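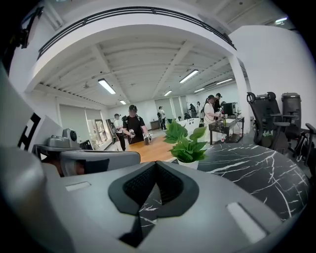
Sidbridge lunch club finds a bigger room and a longer menu

The Sidbridge lunch club, which began with one pot of soup and a borrowed ladle, has moved into larger premises on the first floor above the old Beretti shoe shop, and by all accounts the regulars have taken to the new place very happily indeed.

The club opened its doors there at noon one day in April, with leek and potato soup, two sorts of bread and a rhubarb crumble that had gone before the second sitting got anywhere near it. There are now places for 40 people at a time, against 12 in the cramped back parlour on Choo Lane where it all started 7 years ago, and anyone who ever tried to eat a bowl of soup in that parlour with somebody else's elbow in their ribs will know what a difference that makes.

Gyu-bin Cho, who founded the club and still does most of the cooking, said she had been looking for somewhere with decent daylight for a very long time.

"People stay longer when it's bright," she said. "They have their pudding, then they have a cup of tea, and then somebody starts on about the bypass and you can't get the cloths off the tables until three. I wouldn't have it any other way, though my feet might!"

The move cost £2000, most of it raised through cake sales and a sponsored walk along the river to Rollar Mill and back, on what walkers will remember as a thoroughly soggy morning. The rest came from diners dropping their change into the jar by the till. 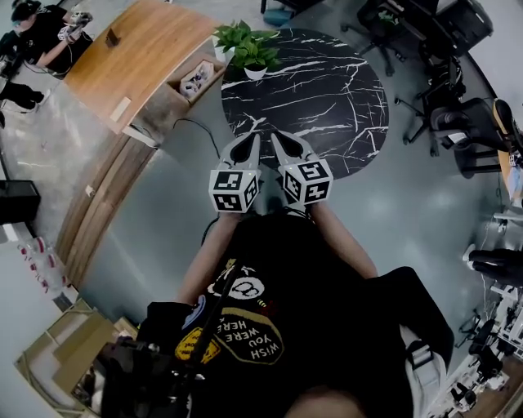

The round table has a white marble pattern on black.

Sang-wook Ham, who has been coming since the very first winter and likes to sit as near to the kitchen as he can, gave the new room his blessing, although he did feel that the dumplings had been a touch larger in the old days. Mrs Cho has promised to look into it.

Lunch is served from noon until two, and there is no need to book unless you are bringing a large party. Soup and bread are pay-what-you-can, as they always have been, and the crumble goes to whoever gets there first. Offers of spare rhubarb would be very welcome and can be left at the foot of the stairs.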